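February, early, coffee going cold

So the awning people came back this morning and I finally signed! I've been going back and forth on this since the fall, and I think if I'd left it any longer my husband would have stapled a tarp to the back of the house and called it done.

The quote from Hesberg was the one I liked on paper. Retractable, motor, the little wind sensor that pulls it in when it gusts, and a price that made me sit down on the step. The Drutstead one is a hand crank, no sensor, and it came in 390 dollars under once they'd taken off the old brackets for us. I asked the fitter straight out if I'd regret the crank and he said people mostly regret the color. Well! That sent me right back to the sample book for another half hour.

I went with the sand stripe in the end. (The green was prettier but it turned the whole kitchen the shade of a fish tank when he held it up at the window.) It'll stick out far enough to cover the table and both chairs, and with luck it'll keep the afternoon sun off the glass door, because last August you could not walk barefoot on that kitchen floor after lunch. I mean it. The dog went around the long way.

He measured the wall at 5 different spots because the siding isn't straight, something I could have told him for free. There's also a soft patch near the downspout, so they want to put a backing board behind the last bracket. That's 56 dollars extra and I didn't argue. I'd like it to stay on the house.

Laundry also on the go all day, in between phone calls. 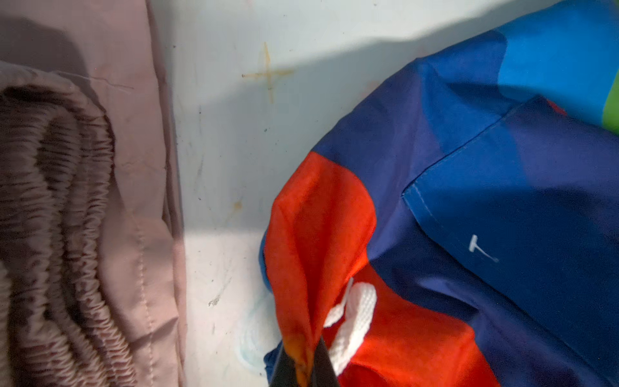
The pink fabric, elastic and all.

After lunch I called about the permit. The town desk closes early in the winter, did not know that, so I got the recording and had to try again at ten to three. You don't need one if it's fabric and it rolls up, but you do if there are posts. Ours has no posts. I wrote that down on the back of the quote along with the name of the form we don't need, in case somebody tells me later that we do.

My sister-in-law thinks we should have done solid shutters on the whole west side while we were at it. She had Katona do hers and loves them, and yes, they're lovely, but hers were over 900 a window and we have a lot of windows. Maybe the bedroom one next year. I did look at the Etetti roll-down screens online tonight, just looking, and then I closed the laptop before I got ideas.

Install is four to six weeks out, depending on when the fabric shows up. They'll need the grill moved and the hose reel off the wall. I still have to find the key for the side gate, which was on the hook by the fridge at Christmas and isn't now.

Leftover soup for supper. Bed early, I hope.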